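This site uses cookies to remember your reading preferences. Accept | Manage settings

Expansion slot

An expansion slot is a socket on a computer's main circuit board that accepts an additional board, commonly called an expansion card or adapter. The slot supplies power to the card and connects it to the system bus. Cards have been used to add graphics output, sound, network access, storage controllers and measurement equipment.

Background

Early minicomputers were often built as a set of boards plugged into a passive backplane. The processor, memory and input/output circuits each occupied separate boards. When microprocessors made it possible to place the processor and memory on one board, the remaining sockets kept their role as a way to extend the machine.

The Altair 8800 of the mid-1970s used a 100-pin bus later known as S-100. The Apple II followed with eight slots on its main board, and the IBM Personal Computer had five. The bus of the IBM PC and its 16-bit extension became known as ISA.

Bus types

ISA cards originally had to be configured by hand, with jumpers or switches that set the interrupt line and port address. Two cards set to the same values could conflict. Later Plug and Play cards allowed the system to assign these resources at startup.

PCI, introduced in the early 1990s, used a 32-bit parallel bus in its common desktop form, with a clock rate of 33 MHz. Resource assignment was part of the specification. AGP was derived from PCI and reserved for graphics cards. A board normally had only one AGP slot.

PCI Express replaced the shared parallel bus with serial point-to-point links. Each link consists of one or more lanes, and slots are named by lane count (x1, x4, x8, x16). A shorter card generally works in a longer slot – the unused contacts are left open.

Mechanical arrangement

In a tower case the main board is mounted upright, and cards stand at right angles to it. A metal bracket at the end of each card is fastened to the rear of the case, where it holds the card in place and carries any external connectors. Unused positions are closed with blank covers, which limit dust and help maintain shielding.

ATX boards place slots at a pitch of 0.8 inch. A card with a large cooler may cover the neighboring position and make that slot unusable even though it remains electrically active.

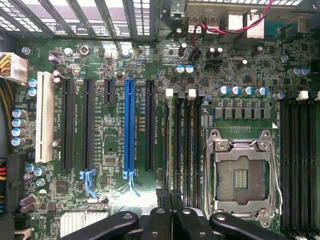 Use and decline

As network, sound and storage functions moved onto the main board, fewer cards were needed in office machines. In a survey of 3,063 desktop computers retired from the Derport municipal offices, Annelies Mösli found that 2,036 had no card installed. A further 271 held more than one. The survey did not include servers.

Slots remain common in industrial equipment, where a control card may outlast several computers. Baltazar Barajas has described packaging lines at Camenzind that kept ISA boards in service through passive backplanes long after desktop makers had dropped the bus.

See also

Backplane
Daughterboard
Riser card

Last updated: December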